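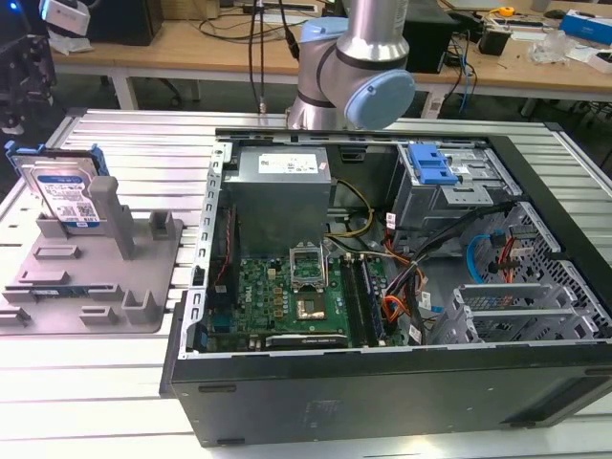 Dell tower, side panel off

Is an old office desktop worth fixing up for my father-in-law?
posted by Impi Vainio, 2020-11-17

Walter is 87 and wants a computer for solitaire and for writing letters to the Noltmont paper about parking. I can get a used tower for $80, no processor. My husband says buy a tablet. Walter says tablets are for restaurants. Who wins?

Teemu Halonen
Walter wins. Solitaire asks very little of a machine, and neither do letters about parking. Set aside $100 for a processor and a solid state drive, and check which chips the board takes before you pay for one. I bought first and checked second in August, so I now own a very nice keychain.

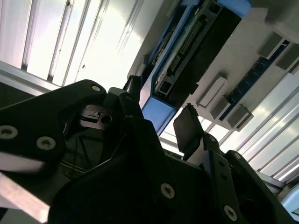 Screws, close up

Spend what's left on a big monitor and a keyboard with large letters. He'll care about those every day. Turn the text size up before he sees it, or he'll tell you his eyes are fine.

Blackwood726
tablet. my mom has one and loves it

Arnlow
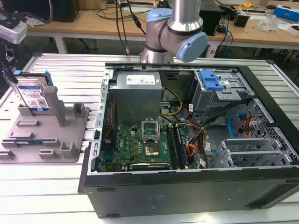

1 min read

Go with the tower, but ask who gets the phone calls. Whoever sets it up is the help desk for life. Put solitaire in the middle of the desktop, write the password on a card, and make your husband's number the one on the card.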